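Laundry basket

A laundry basket is an open container used for gathering, carrying and sometimes storing clothes and household linen, either before they are washed or after they have been dried. It is one of the most ordinary things in a home and one of the most handled, and its forms are wonderfully varied: woven willow tubs, canvas bags on folding stands, round plastic baskets with a cut-out grip at each side, and the low rectangular kind that fits neatly on a hip. In Australian homes the word is often used loosely for any of these, while "hamper" or "dirty clothes basket" is kept for the taller sort that stays put in a bathroom or bedroom.

Contents
1 Form and materials
2 Perforated sides
3 Carrying and setting down
4 Sports uniforms
5 The basket outside the laundry
6 Regional makers
7 Care and repair
8 See also

Form and materials

Early laundry baskets were wicker, usually willow or cane, worked over a stout base with a thick rolled border. The border did most of the work, as it does today. A basket full of wet sheets is lifted by its rim, and a weak rim will bow outward long before the base gives way. Many basketmakers finished the border in a darker rod than the body, and the look has had a very long life. Moulded plastic baskets in two colours, with a pale body and a brown or grey rim, are still easy to find.

Plastic took over for good practical reasons. It doesn't snag knitwear, it can be hosed out on the lawn, and a child can drag one down the hallway without leaving a trail of broken cane. Wicker keeps its admirers, however, and a well-made willow basket with a cotton liner is a lovely thing to own.

The main shapes are:

Rectangular. Stable on the floor, easy to stack folded clothes in, and the usual choice for carrying things back to the bedrooms.
Round. Lighter for its size and comfortable to carry against the body, but awkward for folded shirts.
Kidney-shaped. Curved on one long side to sit against the hip.
Collapsible. Made with a soft folding section in the walls, so that it can be slid beside a washing machine when flattened.

Perforated sides

Nearly all plastic baskets have holes in their walls. The holes save material and weight, let air reach damp clothes, and allow water to drip through if a basket is left under the line. Slots, circles, squares and diamonds are all common. Diamond patterns are especially pretty in a bright room, where the light comes through and shows the whole pattern at once. 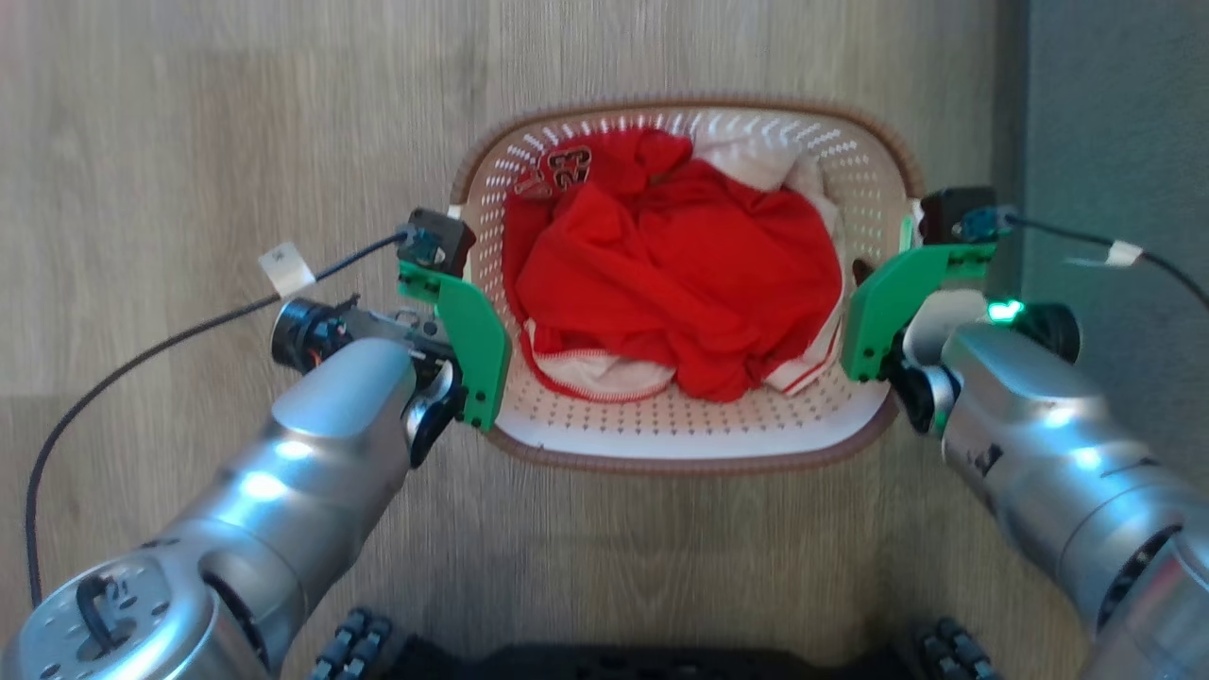 A rectangular basket with small diamond-shaped perforations and a brown rim, holding red and white clothing.

The size of the holes matters more than the shape. Large openings look airy but will let a baby sock or a bra strap through, and a strap caught on the outside of a basket is easily torn when the basket is picked up in a hurry. Small openings hold everything in but gather lint in the corners. A fair compromise is a wall with small holes and a solid base, the base being the part that touches whatever is on the floor.

Carrying and setting down

A rectangular basket is best carried with one hand at the middle of each short end, or with one long side against the hip and an arm across the top. Either way, heavy things such as jeans and towels should go in first.

A basket is set down more often than it is carried. On carpet this is of little interest, but on timber or laminate flooring a gritty base can leave fine scratches, and some households keep a square of felt or an old bath mat for the purpose. Others just wipe the base now and then with a damp cloth. Dragging is the real culprit. Four small stick-on felt pads at the corners will deal with most of it and can be replaced when they wear flat.

Sports uniforms

Team uniforms are a small study in themselves, and anybody who has looked after a family's weekend sport will have strong feelings on the matter. Red jerseys with white numbers, and white shorts with red trim, combine the two things a washing machine likes least: a deep colour and a bright white in the same garment. They can't be sorted by colour in the usual way.

The general practice is a cold wash, inside out, with the fasteners done up and no softener. Printed numbers last longest when they are kept away from the dryer and never ironed directly. A jersey that sits bunched up at the bottom of a basket will crease across the print, and over a season the creases can turn into cracks, so it pays to shake uniforms out and lay them loosely at the top of the load. Damp uniforms should not be left heaped together at all, as the red may mark the white within hours.

Rozália Farkas, whose household notebook Kidham Wash Days is a delight from the first page to the last, kept a separate basket for uniforms through the whole of the winter season. She had a firm rule that it was never to be used for anything else, "not even for the dog's towel, and the dog's towel has tried".

The basket outside the laundry

Although it takes its name from one room, the laundry basket spends much of its life in the others. Folding is commonly done in the living or dining area, where there is space to spread out, a television to watch and decent daylight to match socks by. Dark navy and black are famously hard to tell apart under a ceiling light, and a spot near a window settles the question at once.

Dining chairs are the great unsung partner of the basket. A tall backrest will take a shirt or a pair of trousers across the top without a crease, and the seat makes a good landing place for a growing pile of tea towels. Upholstered chairs in pale fabric ask for a little more care, and new denim or damp red cloth should be kept well clear of them.

A low cabinet along a wall is handy too, being about the right height for sorting into piles from a kneeling position. Where the cabinet has open shelves, it is worth keeping the clothes to the closed end, as cables and small chargers have a way of being gathered up with the pillowcases.

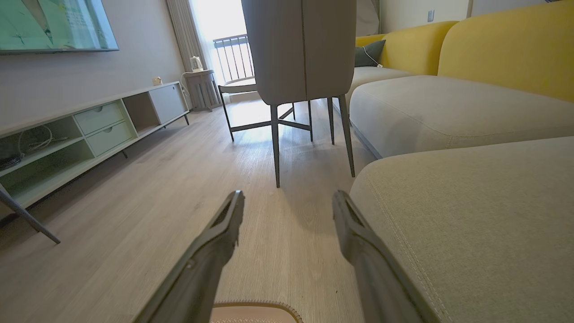

Regional makers

The river town of Ranell was known for its willow work, and its washing baskets were numbered by pattern in the workshop books. Pattern 1135 was a deep oval with two loop handles, and pattern 1141 was the same basket squared off at the corners, which made it far easier to set against a wall. The second pattern outsold the first and was copied widely in the district.

The Takács workshop, also in Ranell, produced up to 37 baskets a week at its busiest. Its work can be recognized by a doubled foot, a second ring of weaving under the base that could be cut away and replaced when it wore out. Collectors get very excited about an intact one, and rightly so!

Diltova, a later maker, moved from cane to moulded plastic and carried over the darker rim from the older baskets. Its early plastic models are plain, sturdy and still turn up in sheds and garages in perfectly usable condition.

Care and repair

Plastic baskets need only warm water, a little dish soap and an old toothbrush for the holes. They should be stored out of the sun, which makes the plastic brittle, and the rim is generally the first part to crack. A short split can be held with a small cable tie passed through the nearest holes on each side, with the tail trimmed and turned to the outside so that it can't catch on fabric.

Wicker should be brushed dry and wiped with a barely damp cloth. If it creaks badly when lifted, a light misting of water and a slow dry in the shade will bring back some of its spring. Loose ends can be tucked back into the weave or clipped flush with secateurs.

Cloth liners are washed with the towels.

See also

Clothes horse
Clothes peg
Hills and valleys (folding method)
Linen press
Washing line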